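Iron Your Pillowcases, Leave the Rest Alone

I have opinions about sheets. My family has learned to leave the room when a hotel bed comes up in conversation, so I'm putting them here, where you came on purpose.

My first real set came from my aunt, Chrysoula Stamatopoulos, who bought it as a wedding present from a shop called Tsoukalas and carried it over in her hand luggage. White cotton, a narrow drawn-thread border, pillowcases that closed with little covered buttons. I put it away for good. That was the done thing with good linen, wasn't it? You kept it in the closet with a bar of soap and brought it out for guests, and the guests (my brother, mostly) would have slept just as happily on a beach towel.

It sat there for years. Then one Saturday in July the washing machine quit with every other sheet in the house inside it, and I made up our own bed with the wedding set. I slept like a stone! It was cool and a bit crisp and it didn't cling to my legs the way the old poly blend did. I've used it ever since, and it gets softer every year.

So that's my first opinion: use the good sheets. Folded linen yellows along the creases anyway, and you'll be cross when you finally open it up and find a brown line down the middle of the embroidery.

Thread count, while we're at it

My second opinion is that thread count is mostly a way of getting you to stop feeling the fabric. I once paid a silly amount for a set from Parnosik with a huge number on the packet, and it was like sleeping under a raincoat. Heavy, slippery, hot by midnight. My cheap percale from the Wenley outlet beat it hands down and cost me 30 dollars.

Go to a store and put your hand between the layers. Hold it up to the light. If the seams are crooked or the hem is skimpy on the display bed, it won't be any better in the bag -- and if they won't let you open a bag, shop somewhere else.

My friend Nana Annan disagrees with me on this. She loves sateen, the shinier the better, and says percale sounds like somebody crumpling a lunch sack every time she turns over. Fair enough. She's a cold sleeper and I'm a furnace, and I suspect most bedding arguments come down to that.
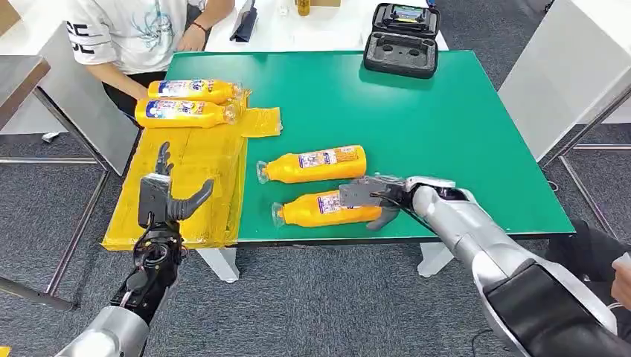
The ironing question

People get very worked up over this one. I iron pillowcases and the top 2 feet of the flat sheet, the bit that folds back over the blanket, and that's it. Your feet don't care. Anything with embroidery goes face down on a thick towel so the stitches don't get squashed, and I do it while the cotton is still slightly damp.

I gave up on fabric softener too. It leaves a coating, and my towels had stopped drying anything. A warm wash, half the detergent I used to pour in, a good shake before the line.

And please, buy fewer sets. I had a closet so stuffed that the door wouldn't shut, full of fitted sheets for a mattress we'd given away. Two per bed is plenty, one on and one in the wash. With what I saved I bought a Numon linen duvet cover for 80 dollars, marked down, in a gray-blue I'd never have picked at full price. It's wrinkled every day of its life and I adore it.

My aunt thinks the duvet cover is a disgrace, by the way. She ran her hand over it last time she stayed and asked me where I kept the iron.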